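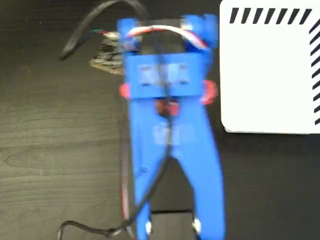
How long is malt kilned at Zupan?
Each batch gets 14 hours, according to Vesela Angelovski, who runs the floor.

The May open day began in the steeping room. Barley sits in one of 6 tanks, then goes upstairs to germinate. The germination floor was in use, so we looked in from the doorway - fair enough.

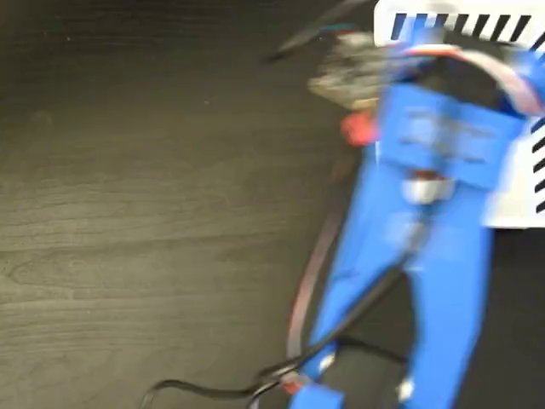

The kiln takes 3,000 kilos per load. Stojan Vidmar opened the lower hatch and explained the airflow. Pale malt leaves at 4 percent moisture. Sacks go to Tilley by truck.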